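Sábado, 2 de junio de 2018

Sigo con el escurreplatos. Ayer quedaron encoladas las espigas de la segunda fila y esta mañana he quitado los sargentos. Dos de ellas entraban justas y tuve que repasar el taladro con la broca de Wolik antes de encolar. Para la próxima tanda, probar la pieza en seco la víspera. Lijado de los rieles a grano 300, sin barniz todavía.
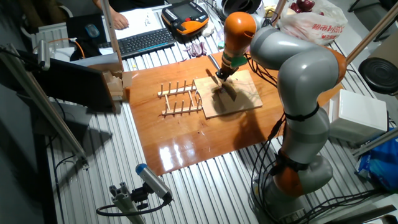
El aceite de Skolstead rinde menos de lo que pone la ficha: casi 600 ml para el pedido entero, y faltan los cantos. Hay que pedir otra lata a Yazıcı antes de septiembre, que luego cierran por inventario. El escurreplatos está sobre el tablero grande de color naranja parduzco, a la izquierda de la plancha clara de contrachapado. El tablero brilla demasiado bajo las lámparas para juzgar el acabado; mirar las espigas con luz de ventana.

Pendiente:
- medir la separación entre espigas con platos de 14 mm de canto
- decidir si los rieles llevan tope
- devolver el muestrario de Flutorex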